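Skikari Roof Box, Long Version

Matte black, opens from both sides
In stock, ships from our Strobel store
Page updated 15 Jan 2021

I've been selling roof boxes long enough to have strong feelings about hinges, so let me start there. The Skikari opens from the driver's side or the passenger side, and both sides work the same way. You turn the key, lift, and the lid stays up by itself. My old box only opened on one side, and of course that was always the side facing traffic. I can't tell you how many times I stood on the shoulder side of my own car reaching across for a bag (with snow going down my collar).

I drove one of these on my own Camia wagon for 1,769 miles before putting it on the site. Mostly highway, a fair bit of mountain road, and one very long day of sideways rain. The bag I'd put right at the back seam came out dry, and that's the spot I'd worry about on any box.
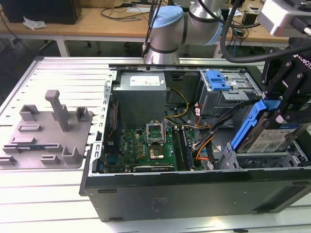
Open tower on the bench, side panel off.

What it's like to live with

It's long and fairly low. Skis and poles go in at an angle, then soft bags on top, then whatever the kids hand you at the last second. Hard suitcases are a waste of space in there, so if that's how you travel, look at the shorter, taller box instead. The inside height at the middle is 10 inches and it slopes down toward the nose, and a big boxy cooler just won't go.

Wind noise is better than I expected. On my car there's a low hum that starts once I'm up at highway speed, and with the radio on I stop hearing it. Crosswinds you'll notice -- any box this size does that. My gas mileage dropped too, and I take the thing off when I'm not using it, which I'd recommend to everybody and which almost none of my customers do!

Fitting it

The clamps are the big reason I switched brands. They reach down through slots in the floor, go around the bar, and you turn a knob until it clicks. No loose U-bolts, no wing nuts rolling under the seat. My first time took me 19 minutes with the instructions on the hood. Now I'm a lot quicker, though I still like a second person for the lift. The box isn't terribly heavy but it's awkward, and paint is expensive.

Set it back far enough that your rear hatch clears. Open the hatch slowly the first time, with your hand on it. Then check the clamps again after your first short drive. 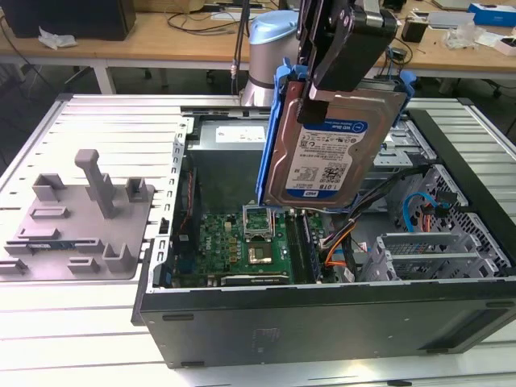
Will it fit the bars that came with my car?
Most factory crossbars are fine, including flat and oval ones, as long as they're inside the clamp range on the spec list below. If you only have side rails, you'll need crossbars first, and I'd go with the Derkanis set.

About those Derkanis bars: I sell them separately because plenty of people already own bars. They're aluminum, they lock, and the rubber strip on top can be cut to length with ordinary kitchen scissors. Tell me the make, model and year of your car when you order and I'll send the right feet. If you leave the box blank on the order form I'll email you, and then everything takes longer.

A word on weight. Your car's manual has a roof limit, and it includes the bars and the box, not only the stuff inside. Add it all up before you load. Some small cars have a surprisingly low number. Heavy things belong in the trunk anyway, down low where they won't make the car feel tippy in a turn. 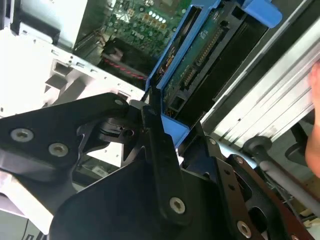
Specs

Opening: both sides, central locking
Keys: 2, same key works either side
Inside height at middle: 10 inches
Clamp type: quick knob with click stop
Finish: matte black, light texture
Included: four clamps, three straps, printed instructions
Not included: crossbars, liner, wall hanger

Things I'd change

The straps are a little short for my taste, and if you pack it right up to the lid you'll be fighting with the buckles. Also, matte black shows road salt like crazy. I rinse mine with the garden hose and leave it at that. Please don't take it through an automatic car wash, the brushes can catch the lid.

The key won't come out unless the lid is properly shut on that side. It annoyed me for a week or so and now I'd miss it.
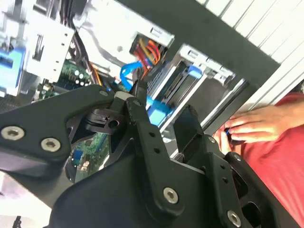
One buyer wrote in to say the lid was stiff on the first really cold morning of her ski trip, and that a wipe of silicone spray along the seal fixed it. She also wished the box came with a third key. I've passed that along, and in the meantime I can order spares if you send me the number stamped on the lock.

Ordering and returns

The box ships in one huge carton, so somebody needs to be home. If you're close enough to pick up in Strobel, bring a car with bars already on and I'll help you mount it right there in the lot (weather permitting -- I'm not a hero). Returns are fine if it hasn't been on the road, but keep the carton until you've test fitted it. The gray version is sold out and should be back in February. Email me if you'd like one held.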